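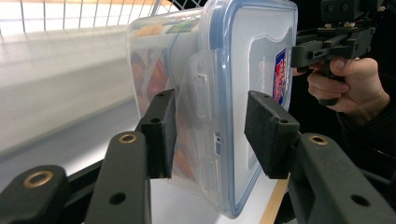

Sakda Noiphan, after two seasons on the survey, puts it in these terms: the work is mostly labelling, and anyone who finds labelling dull should apply elsewhere.

The Cludport Soil Survey is recruiting a Field Sampling Assistant for the Skuven catchment. The post is part-time and fixed-term, from April to the end of the sampling season.

The catchment is divided into 163 plots, of which 31 are sampled in duplicate. Cores are taken to a depth of 80 cm, split by horizon and sealed on site. Samples are air-dried, sieved to 2 mm and entered in the register on return – the register currently holds 1,227 entries.

Essential: full driving licence; legible handwriting; ability to carry equipment over uneven ground.

Desirable: experience with hand augers; basic spreadsheet skills. A soil science qualification is not required, and training is given in the first week.

Field days start at 7.30 am. Waterproofs are supplied, boots are not.

Apply by letter, two pages at most, to Consuelo Arriaga, Survey Office, Cludport. Name one referee. Interviews include a short practical exercise in texture grading.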